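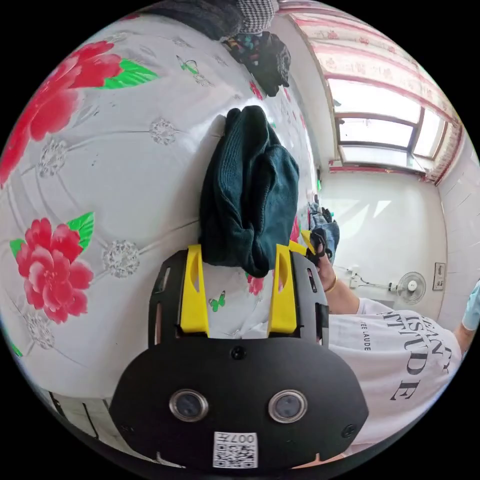 Portes ouvertes chez Wimia : le pliage du linge au programme

Environ 800 visiteurs se sont rendus samedi dans les locaux de Wimia, à Prultby, pour la journée portes ouvertes de l'entreprise. Celle-ci met au point des robots destinés aux tâches ménagères et présentait pour la première fois au public son projet Safavi, consacré au rangement et au pliage des vêtements.

Les démonstrations se sont succédé toute la journée par groupes, à raison de quatre séances le matin et trois l'après-midi. Les visiteurs ont pu prendre en main la pince portative avec laquelle les équipes enregistrent les gestes qui serviront ensuite à entraîner les robots – saisir un pull, le poser, le plier.

« Un tricot se déforme dès qu'on le touche, c'est bien plus difficile à manipuler qu'une boîte », a expliqué Yasaman Salehi, responsable du projet. Les enregistrements sont réalisés chez des particuliers, dans des chambres ordinaires, avec le linge de la maison.

Bijan Rahimi, venu en famille, s'est dit surpris par la lenteur de l'exercice. « Je pensais que cela irait plus vite. Mes enfants, eux, voulaient recommencer. »

Wimia emploie neuf personnes et travaille avec le fabricant Zammont pour la partie mécanique. Une nouvelle visite est prévue en septembre, sur inscription. L'entrée sera gratuite.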